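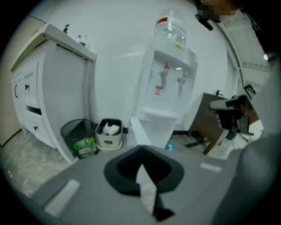 Workplace & Automation

Gijs Segers
Pitano wants to automate the small chores at our office, bins and water jug included. Does that free anyone up, or just cut hours?
3 comments

Sanne Maes
Ask whose 30 hours are in the business case. Ours promised "higher value work" in June — I'm still waiting.

Cosimo Colombo
depends on the boss

Shivam Jaiswal
Get it in writing. Someone still has to change the jug.

589 views · 1 min read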